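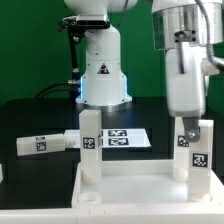 **Account and page check, company social profiles**
Date: 03/06/2024
Pages covered: Branska (main), Zirnbridge (regional), Tindall (support)
Marks: OK / FIX / NOT CHECKED

**1. Logins and admin rights**

- [x] Two-step login turned on for every admin - OK. Text message codes on the Zirnbridge page, and I'd still like to see an app used there.
- [ ] Admin list matches current staff - FIX. Branska shows 14 people with full rights. I was told they all need them. I doubt it, given that two haven't posted since November.
- [ ] Recovery email belongs to the company - FIX on Tindall. It goes to a free webmail address. "We know who has it" doesn't count as an answer.
- [x] Passwords kept out of the shared spreadsheet - OK today. The tab is gone, but old versions of the file can still be opened, so change the passwords anyway.

**2. Connected apps**

- [ ] Unused apps removed - FIX. The quiz app from the spring contest can still read the follower list and post as the page.
- [ ] Midus scheduler permissions reviewed - FIX. It asks for access to private messages. The sales rep says this is "standard." Standard for what? It schedules posts. Turn it off and see what breaks.
- [x] Ad account spending cap set - OK, 1420 a month. Ask who can raise it. I got two different replies.

**3. Followers and messages**

- [ ] Sudden jumps explained - FIX. Zirnbridge gained 337 followers overnight, with no post or ad running. The note in the log reads "organic growth." I opened a handful of the profiles and most had no photo and no posts.
- [x] Fake "your page will be deleted" messages reported - OK.
- [ ] Staff know what one looks like - NOT CHECKED. There is a slide deck. I have no proof that anyone has read it.

**4. Names and lookalikes**

- [x] Page names spelled the same everywhere - OK.
- [ ] Lookalike pages searched for - FIX. One page uses the Tindall logo with an extra L in the name. It was reported once and then forgotten. Report it again and save the confirmation.
- [ ] Old profiles closed - NOT CHECKED. I asked for a list and got "there shouldn't be any."

**Overall:** not passed. Last time's sheet had every box ticked, including the admin list, which I find hard to believe. For the recheck, send screenshots of the settings pages - an email saying it's done won't be accepted. Start with the Tindall recovery address.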